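Gripper Comparison, Progress Report for March
Prepared for the Drondevley equipment fund

Summary

The comparison of the two hand-held gripper sets is on schedule. All tasks for the first set, Ikonen, have been recorded. The second set, Wislow, has been mounted and calibrated, and its recordings have started. We are asking for no change to the budget. One purchase has been moved forward, as explained under Spending.

Work since the last report

We finished the 56 recordings that were left over from the winter. Most of these had been held back by tracking dropouts when the operator turned the left wrist too far and the marker plate was lost from view. Changing the angle of the plates fixed most of it. We still lose tracking on a few reaches across the body, and those are recorded again the same day.

The object list was also changed. The first list was mostly boxes and cups, and both gripper sets handled them without trouble, so the results told us very little. The new list pairs a soft object with a stiff, open one and asks the operator to work on both in the same session with a gripper in each hand. The wire file organizer and the knit beanie are the pair we have used most.

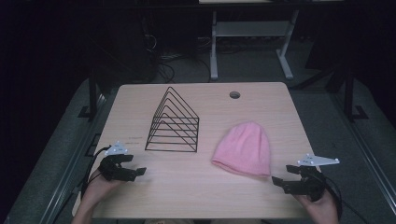
Results so far

Soft objects: The Ikonen jaws pick up knit fabric well when they close on the brim. They do less well on the crown, where the fabric tends to slide out before the jaws are fully closed. Operators learned to go for the brim within a session or two, and we now note the grasp point for every attempt so that this does not hide a difference between the sets.

Wire objects: Thin wire is harder. The jaws close on it securely, but the object turns in the grip when it is lifted from one side. Using both grippers solves this and takes longer. Early Wislow sessions show less turning. It is too soon to put a figure on it.

Cables: Operators on both sets report that the cable pulls on the wrist during long sessions. We tried routing it over the shoulder at the Stavamden site and they preferred that. The same change will be made here.

Problems

Calibration for the Wislow set took four days, against a plan of one. The mounting holes did not match our marker plates and new brackets had to be cut. The brackets are done and a spare pair is on the shelf.

Spending

Replacement jaw pads were planned for the summer. We bought them now, as the first pads were wearing at the tips after around 200 sessions. The cost is within the original line for parts.

Next steps

Complete the Wislow recordings on the new object list.
Repeat a small share of the Ikonen recordings with the new pads, to check that pad wear has not affected the comparison.
Reroute the cables before the next block of long sessions.
Send the draft comparison table to Drondevley with the next report.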